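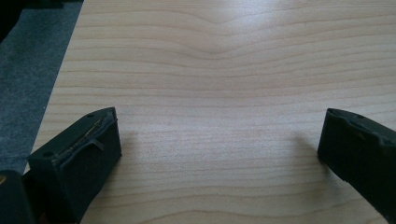
The dishes are still yours to do. Stendier, the kitchenware distributor that has spent the past year talking up machine help for its packing floor and, eventually, for people's homes, said in December that its trial with the automation firm Ondberg will run on for another 3 months. The company calls that an extension. It had earlier told its retail customers to expect a working unit by the end of the year, so readers can choose their own word.

The job on trial sounds small. A machine has to take an item off a table, set it upright in a rack, take it out again and put it back where it came from. Ondberg teaches the motions by having people do them with hand-held grippers, over and over, and feeding the recordings to its software. The firm says it has logged 1,770 of these runs so far, of which it kept 1,326 as good enough to learn from. The rest were thrown out for slips, bad timing or dropped items.

Those are runs done by people, with human eyes and human arms. Ondberg has not said how often a machine working alone gets an item into the rack and out again. Asked twice, it replied that such a number would be "misleading at this stage."
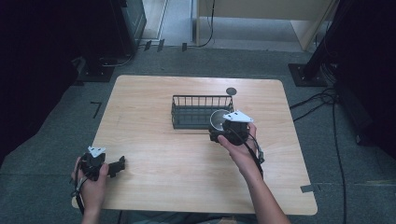
Racks are harder than they look. The wires are thin, the gaps are narrow, and a cup that leans a little will catch on the way down. Ondberg has tried fingers and suction, and says each does well on some items and badly on others. Anyone who has unloaded a dishwasher half asleep may wonder why a year was needed to learn that.

Stendier's own packing staff, 320 people at its Godgate site, have been told that no jobs depend on the outcome. Several said they were more curious than worried. One packer said she would believe in it when it could deal with a wet pan lid and a ringing phone — the company has shown staff neither.

A rival, Pearce, dropped a similar project last spring and went back to buying better carts. Its packing times improved, the firm says, though it too has given no numbers.

Ondberg says the next round will bring in more kinds of dishes and messier tables. It has not set a date for a public showing, and Stendier has taken the words "home helper" off the front page of its catalog.

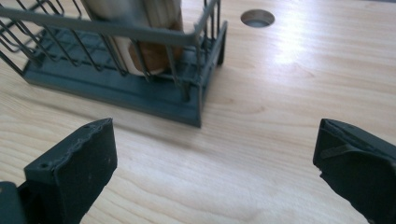

**Filed under: Business / Automation**

Stendier says customers who signed up for early news of the home unit will stay on the list. No deposits were taken. A price was never announced, and the company would not say whether one had been worked out.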